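Facilities and Residential Support – Ticket Record
Subject: Packing and dispatch of stored items, Room 7, Lellgate House
Category: Move-out / Parcels
Status: Closed
Opened by: Solomiia Sirko
Assigned to: Prasanna Bandara
Copied: Graziella Leone (Parcel Desk)

Original request

The resident of Room 7 has asked for assistance in sending a number of personal belongings to a relative's address in Emcombe. A first carton was presented at the Parcel Desk and declined. The desk slip gives the reason as "bottom seam not secure, contents moving." The resident wishes to know how the carton should be packed so that it will be accepted, and which articles may travel together. A collection by Monti is already booked and the resident would prefer to keep it.

Entry 1 – P. Bandara

Request acknowledged. The declined carton was examined at the desk with Ms. Leone. A single strip of tape had been applied along the bottom seam and had lifted at one end. The contents consisted of two hardback books, a desk lamp and a pair of shoes, with no filling between them. The lamp had worked its way to the bottom and was pressing directly on the seam.

The resident was advised to discard the carton. A carton that has lost its tape once may be re-taped for storage, but the Parcel Desk does not accept it for dispatch.

Entry 2 – S. Sirko

The resident has obtained replacement cartons and asks whether soft items may be used as filling in place of paper. The resident also asks whether a keyboard can be sent under the same booking.

Entry 3 – P. Bandara

Soft items are acceptable as filling, provided that they are clean and dry and that nothing sharp is placed against them. Clothing and soft toys are suitable. They should go in at the bottom and again at the top, with harder articles held between.

A keyboard cannot be sent in a standard carton. The booking with Monti covers parcels with a longest side of up to 100 cm, and the instrument with its packaging exceeds this. A separate booking is required, with the stand folded and wrapped on its own. The resident has decided to leave the keyboard out of this consignment and to arrange for it in December.

Entry 4 – P. Bandara

Room visit carried out by arrangement with the resident. Packing is being done on the table, on top of the gingham cloth. A yellow cardboard box has been started with a pink plush toy, and a roll of yellow packing tape is at hand. Other articles are still on the table, including a spray bottle, a chessboard box and a pink cylindrical container. 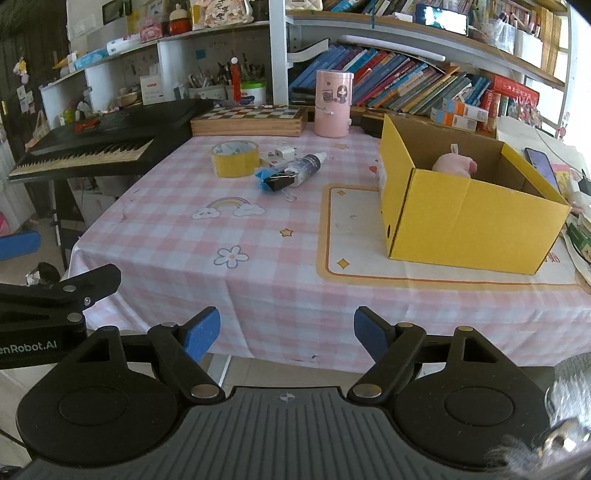

Can a spray bottle be packed in the same carton as soft toys and papers?

Liquids should travel in a separate carton, or be left out of the consignment altogether. If a bottle must be sent, the nozzle is to be locked or removed, the bottle sealed in a plastic bag and placed upright, and the carton marked accordingly. Flammable or pressurized products are not accepted by the Parcel Desk under any arrangement.

The resident has chosen to leave the spray bottle out. The following was also agreed during the visit:

Chess set: to be closed with a band or a strip of paper, not with tape applied to the board, and laid flat.
Papers: to be placed in an envelope against one side wall of the carton.
Phone and charger: to be carried by the resident in hand luggage.
Small articles: to be gathered in one bag so that they do not settle under the flaps.

Entry 5 – G. Leone, Parcel Desk

For the record, the taping method required at this desk is as follows. Close the short flaps first, then the long flaps. Apply one strip along the center seam and carry it over both ends. Apply a second strip over the first. Tape the two edge seams. Repeat on the top after the contents have been checked. The address label goes on the largest face, clear of all seams.

Entry 6 – S. Sirko

The resident reports that the carton still shifts when tilted. Please advise whether more tape would help.

Entry 7 – P. Bandara

More tape will not correct movement inside the carton. The resident was asked to open the top and fill the remaining space with clothing until the flaps met light resistance on closing. This was done in my presence. The carton was then tilted on each side and no movement was heard.

Entry 8 – G. Leone, Parcel Desk

Carton received and accepted November 27, 2022. Seams in order, label legible. Released to Monti with the regular collection. The customs form is not applicable, as the address is domestic.

Resolution

Carton repacked and dispatched. Keyboard and stand excluded from this ticket; a new request is to be opened under Move-out / Oversize. Desk slip for the declined carton attached to the paper file.

Closed by: P. Bandara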